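Task Chair Safety Check, Skindlow Office, Second Floor
Form C, with comments
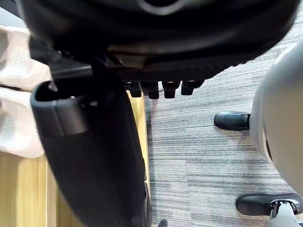 Completed 6 December 2023. The last round was in April, and several comments from that round have been carried forward word for word, which says something about the speed at which things get done at Mesville.

Scope: every task chair on the second floor, 26 in all, plus the meeting room chairs if there was time. There was not time.

Ratings: OK, Watch, Repair, Remove. "Fine if you don't lean back" was a popular write-in last round and is still not a rating.

1. Seat shell and cushion
Check for cracks in the underside, loose padding, and anything sharp where a leg or a hand might find it.
Rating: OK
Comment: No cracks. One cushion on the window side has been repaired with packing tape by a person who clearly had a lot of packing tape. Sound underneath, so it stays.

2. Mechanism under the seat
Turn the chair over if you can. If you can't, get down on the carpet. Look for missing bolts, bent brackets, and grease where there should be no grease.
Rating: Watch (2 chairs)
Comment: Both wobble side to side when rocked by hand. Bolts tightened on the spot, wobble reduced but still there. Recheck in a month. Also removed from the undersides: gum, a name label for a company that left the building before we moved in, and more gum.

3. Levers and adjusters
Work each one through its full travel with the chair empty, then seated.
Rating: Repair (1 chair)
Comment: The height lever on the chair by the printer does nothing in either direction. The user reports having got used to it. The user's knees are level with the desk. Part requested from Ramalho.
General note: most people on this floor know what one lever does and treat the others as decoration. A copy of the adjustment sheet has been taped up by the coffee machine again. The last copy became a shopping list.

4. Gas lift
Sit, raise to full height, wait five minutes, see where you are.
Rating: Remove (1 chair)
Comment: Started at desk height and ended near the floor, slowly enough that I finished a page of this form on the way down. Tagged and moved to the storeroom. Please do not fetch it back out. It was fetched back out in April.

5. Armrests
Push down, pull up, push outward. Check the pads for splits and the uprights for play where they meet the seat.
Rating: Watch (8 chairs)
Comment: Nearly all of this is the same complaint: arms set too high, rammed under the edge of the desk, and the pads chewed up as a result. Lower the arms. It takes one button. Replacement pads are not being ordered until people have tried the button.

6. Base and casters
Look for cracks at the hub and for casters that have seized. Pull each one gently to make sure it is seated.
Rating: Repair (3 chairs)
Comment: Hair, thread, a rubber band and most of a paper clip chain. Two sets cleaned and rolling. The third has a caster that drops out whenever the chair is lifted, and has been put aside until a new one comes.

7. Floor around the chair
Cables, bags, curled mat edges, small objects that could stop a wheel.
Rating: Watch
Comment: The extension cord across the aisle has been rerouted behind the cabinets. The box of Sutach binders marked "moving this today" was also marked "moving this today" in April. It is now against the wall.

8. Labels
Each chair should carry its number and load rating somewhere readable.
Rating: Watch
Comment: Readable on most, if you bring a flashlight and are willing to lie down. New stickers are on order, pack of 50, to go on the back of the seat where a standing adult can see them.

Open actions
Lever part, Ramalho: ordered, no delivery date
Caster: ordered with the above
Two wobbling chairs: recheck in January
Meeting room chairs: next round, same as it said last round
Kneeling pad for whoever does this form: requested, reason given as "item 2"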